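Speaker notes: "A small site for a small coat line"
Talk by Ataberk Tatlı, Lirkcombe design meetup

Opening (keep it loose, people will still be finding chairs)

Hi, I'm Ataberk. I make websites for people who sell clothes, and for the next half hour I'm going to talk about one of them. It's a launch site for Murby, a rainwear label, and specifically the site for their first coats cut from old sailcloth. If you came for the typography talk, that's next door and I won't be hurt (well, a bit).

Say hi to the Flirnon people in the second row. They did the knitwear site I stole the menu from.

Slide 2: what Murby asked for

So the first email was four lines long. They had 120 coats, all from retired sails, and every one came out slightly different. Some have a bit of a sail number running across the back, some have a stitched repair down one arm. They wanted a page that made people want the coats, and they wanted it in six weeks, and could it please have a film on it.

I said yes to everything. Don't do that!

Pause here, someone always laughs.

Slide 3: the mood board that went nowhere

I spent the first week collecting pictures of boats. Boats, ropes, harbors, old men in sweaters. I was so pleased with it. Then I went to see Soylu, the workshop that cuts and sews the coats, and there wasn't a boat in sight. There was a radio, a very long table and a lot of chalk. The sails come in folded like huge stiff bedsheets and the cutters walk around them for ages before they touch anything. I came home and threw the boats out. All of them, even the one I'd already drawn as a logo.

What I kept from that visit was the chalk. The cutters draw right on the cloth and they have their own marks for "skip this bit" and "save this for a pocket." Those marks became the buttons on the site. The arrow that takes you to the next coat is a real chalk arrow, scanned and cleaned up.

(Show the scan, then the button. Don't read the slide out.)

Slide 4: one coat, one page

Okay, the big decision. A normal shop has one product page with sizes on it. We couldn't do that, the coats are all different, so each coat got its own page with its own number and its own photos. When a coat sells, the page stays up and the price goes away. The client hated that at first. They figured a sold coat was a dead page. I talked them into trying it for a month, and people kept sending each other links to coats they couldn't buy, and then buying a different one.

Mention that the web address is just the coat number. People like that more than I expected.

Slide 5: the film

We made the film. It's lovely, it's two minutes long, and on my mother's phone it took so long to start that she went and made tea. So it moved down the page and a still took its place at the top. I still miss it up there. If anybody here has a good trick for this, find me at the bar.

Slide 6: writing the words

I wrote the first batch myself and they were awful. "Crafted by the wind." I really typed that. In the end I phoned the cutters and asked them to tell me about each coat, and typed up what they said with the swearing taken out. Coat 41 just says "heavy, good pockets, a bit loud when you walk." It sold on the first morning.

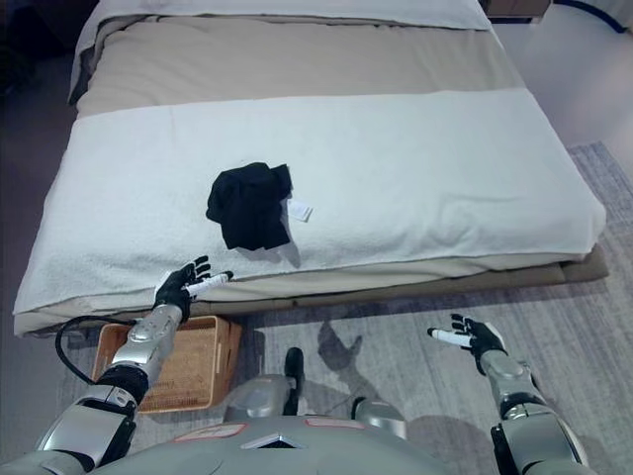

Slide 7: numbers, quickly

I know some of you only came for this slide. The mailing list had 500 people on it when we started and 3,000 by the end of January. The page with the most visits was a sold coat, with 834 in one day. I don't have a clever chart, I have a table, and it's on the slide.

Slide 8: things I'd change

The filter. We let people filter by color and every coat is white or kind of white. Took me far too long to notice.

The size guide, too. I hid it behind a link because it looked ugly next to the photos, and the inbox filled up with people asking how long the sleeves are. It's on every page now, ugly and all.

And I'd ask to see the workshop on day one, before opening any software.

Slide 9: thanks and questions

Thank Soylu for letting me get in the way, and Murby for paying on time. If there's time, open the site live and let someone shout out a coat number. If the wifi is bad, skip it and use the screenshots in the backup folder.

Likely questions: what it's built with (plain pages and a tiny script, nothing fancy), who took the coat photos (Murby did, by a window), and whether there'll be a second batch. I'm allowed to say yes to that one but not when.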